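Okay, small thread about getting rid of stuff, because I've been at it since December and I have opinions now.

My aunt Llinos left me a house in Irelstead with a garage you could not walk into. Tools, paint, 29 coffee cans of screws. I sorted the screws. Don't sort the screws. 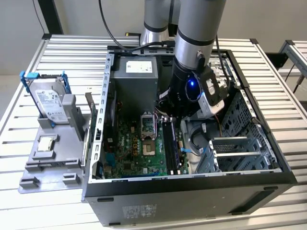
Old electronics were what I dreaded most. I kept putting them off and doing the easy shelves again. A lot of it was desktop towers like this one, side panel off, Dell board, nothing in the CPU socket -- and I'd look at each one and think, well, somebody could use that power supply. Then back on the shelf it went.

Siwan finally gave me a rule: if you wouldn't carry it up two flights of stairs, you don't want it. Worked on almost everything!

Sold the table saw for $600 (I asked $550 and two guys got into it in the driveway, great morning). Gave six boxes of books to the library sale and bought one back, whoops. 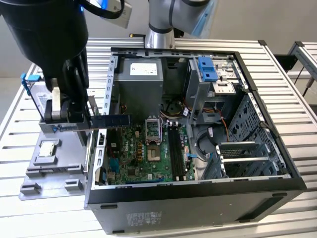
Stuff I'm keeping: her gardening notebooks, the ugly green stool, and every single letter from Emrys Pugh, whoever he was. They're really sweet letters.

If anyone in Irelstead knew an Emrys who wrote in purple ink, my DMs are open. Back to the garage -- there's still the loft.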